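Search this site Search Go

Bench Practice Working Group - minutes
10 Sep 2025
Present: Wellington Furtado (chair), Solange Araújo (notes), two from Lastasik, Boline by phone for the first half, Coutinho rep. Jornico sent apologies plus written comments.

1. Minutes of last meeting
Agreed. One correction, item 4 said "speed cap optional". Should read "speed cap mandatory, value set by site". Solange to fix the posted copy.

2. Carried over from May
- Log template: done, out to all sites.
- Glossary: not done. Furtado says still waiting on Boline, Boline says sent. Will resend.
- Stop button label wording: closed, nothing more to add.

3. Draft rules for block stacking benches, second reading
Took most of the meeting. Going by section numbers in the draft, not the old handout.

3.1 Marked square. Stack goes inside the black outline. Draft said "centered". Lastasik objected, centered is not needed for the stack to be usable and operators waste time nudging. Long discussion. Changed to "the whole footprint of the bottom block inside the inner edge of the outline". Touching the black = outside. Coutinho wanted a tolerance, not agreed.

3.2 Overhang. An upper block may sit offset from the one under it. Question is how much before the run is called a bad stack. Nobody had a number they would defend. Wording for now: "offset allowed if the stack stands by itself with the gripper open and clear". Araújo to ask sites for their own limits, bring to next meeting.
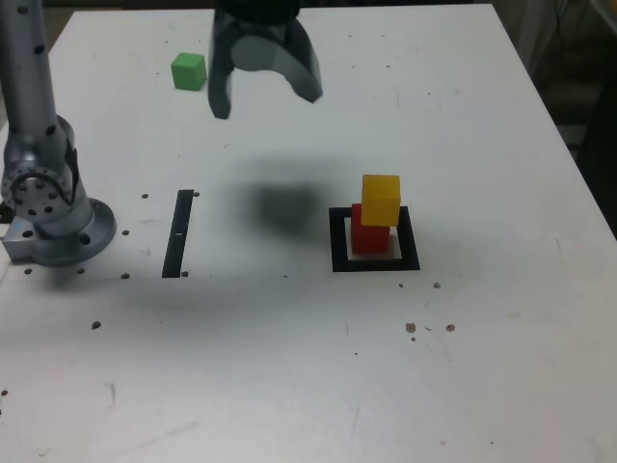
3.3 Start positions. Loose blocks must start outside the square and within normal reach of the arm. Jornico comment (written): should also say not right at the back of the table, arm gets near full stretch and the move slows down. Accepted as advice, goes in the notes and not the rules. Furtado wants start positions varied between runs and the variation logged. Agreed.

3.4 Surface. Scuffs and scratches on the top are OK. Loose debris is not. Wipe down before each session and again if anybody sees crumbs, chips, wood dust etc. Bolt holes in the top do not need to be covered. Boline asked if the holes confuse the vision side, Lastasik says no trouble at theirs. Left as is. Marks on the table get redone when the edge starts to lift or fade, site decides.

Boline left the call here.

4. Grip and release
Rule 4.1 as drafted: gripper closes on two opposite faces of the block, never on a corner. Coutinho pointed out that with curved fingers the block can turn a little as they close and you cant really promise clean faces every time. Fair point. New text: "aim for opposite faces; if the block ends up rotated in the fingers, operator may continue but marks the run R in the log". Runs marked R are kept, not deleted. Araújo asked for that to be in bold in the final.
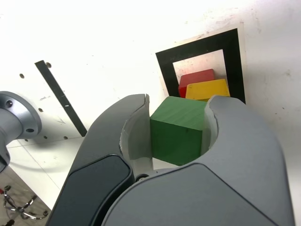 Green block held in the gripper, yellow and red beyond it. Ref. rule 4.1.

4.2 Release. Open fully before lifting away. Half open and lift was how people lost the top block, according to Lastasik. Agreed without change.

4.3 Dropped block. Stop, log, reset. Do not chase the block with the arm. No hands over the table till the arm is stopped and the operator has said so out loud. Furtado very firm on this one. Agreed, all.

4.4 Pads. Check finger pads at start of session. Draft said "replace every 3 months", Coutinho says depends on use, could be way too late or way too early. Changed to "replace when worn or lifting, and write down the date". Jornico comment same direction.

5. Cameras and light
Short item, ran out of time a bit.
- Camera on or near the gripper: the marked square has to be in veiw at the start of the approach. Partly hidden later on is accepted, the gripper body gets in the way when it comes down and theres no way round that.
- Washed out white table. Sites with strong overhead lamps lose most of the surface detail. Suggest fixed exposure, set once per session with the arm at home. Not a rule yet.
- Arm shadow over the square. Lastasik want it banned, Furtado says impossible with a single lamp and a lot of sites have a single lamp. Compromise: do not change the lights mid session, note lamp positions in the log. 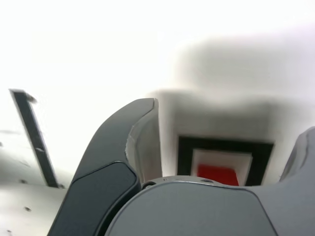
- Lens wipe added to the start checklist, next to the pad check.
- Araújo asked who looks at the pictures before a session is signed off. At the moment whoever is on shift. Stays like that, but name goes in the log.

6. People near the bench
Draft 6.1: chairs, bags and cables kept out of the operator's standing area while the arm is powered. Question from Coutinho, does a seated operator count. Yes, allowed, if the stop button can be reached without getting up or leaning over the table. Chairs not in use go outside the floor line. Sites without a floor line to put one down.

6.2 One operator in charge per bench. Handover said out loud and written in log. Agreed.

6.3 Visitors. Behind the line, no exceptions. Lastasik asked about visiting engineers servicing the arm, they are not visitors for this rule, but arm is powered down and locked for them anyway under the site's own procedure.

7. Logs
1,443 run entries received from all sites on the new template. 111 sent back, mostly the operator name missing, a few with no start positions. Furtado thinks the name field is too far down the sheet. Araújo will move it to the top. No penalty for returned entries this round.

Jornico asks (written) whether failed runs have to be sent too. Yes. All runs. This was already in the rules, will be repeated in the cover note.

8. AOB
- Coutinho moving rooms, benches down for a while, will send dates.
- Block colors: should the rules fix an order for the stack? No. Each site writes its own order on the task sheet, and sticks to it for the session.
- Lastasik offered to print the checklist on card. Accepted, thanks.

Actions
Araújo - correct previous minutes; overhang limits from sites; name field on log sheet; bold text in 4.1
Furtado - cover note, third draft of sections 3 and 4
Boline - resend glossary
Lastasik - checklist cards, incl. lens wipe and pad check
Coutinho - dates for the room move
All - floor line in place before next meeting

Next meeting: date to be circulated. Comments on sections 5 and 6 to Solange in writing pls, not by phone.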